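Section 4: Getting your merch table ready for a show

I've done the merch for Nilavell on three tours now, and this is the bit of the guide people skip, then ring me about from a car park. Please read it before the van leaves (and again at the first venue, if you can bear it).

4.1 The night before

1. Count the stock into the blue crates and write the totals on the Amato sheet. Shirts by size, records by title, posters in one lump.
2. Charge both card readers. Overnight, not over lunch!
3. Take out the float. We start every night with 60 pounds in coins and small notes.
4. Log in to the stock program and check that tonight's venue is showing at the top. If it still says Brolside, you're looking at the last run, so press Change Show and pick again.

Note: the password changed on 27th July. If yours doesn't work, message Amna Tanoli, who set them all up.
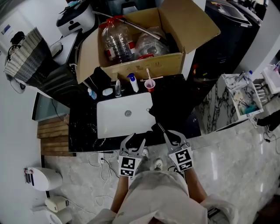
4.2 At the venue

1. Find the house manager before you unload anything. Ask where the table goes, what cut the venue takes and whether they want a count at doors.
2. Set up with the wall behind you. I once did a night at Skavlow with the bar queue at my back and I still go cold thinking of it.
3. Hang one of each shirt, with the price pinned to the left sleeve. People will ask the price anyway, but fewer of them.
4. Put the records flat until doors, then stand them up. They warp if they're left leaning near a heater, and there is always a heater.
5. Run one test sale on each reader, then refund it.

Caution: don't use the venue's guest wi-fi for card sales in a big room. At a 4,000 capacity place it was lovely at six o'clock and dead by the time the support came off. Use the tour hotspot from the start.

4.3 During the set

You'll get a rush before the headliner and a much bigger one after, with a long quiet patch in the middle. Use the quiet patch to refill sizes and tidy up the notes. Don't cash up yet, however tempting it is, as you'll only have to do it twice.

If a reader freezes, hold the side button for 9 seconds and let it restart by itself. If it comes back with error 622, it has lost the hotspot, so move it closer and try again.

4.4 Closing down

1. Count what's left and fill in the right-hand column of the sheet.
2. Settle with the house manager and get a signature.
3. Put the float back to its starting amount and bag the rest.
4. Press End Show. Until you do, the August dates stay locked and the next seller can't open theirs.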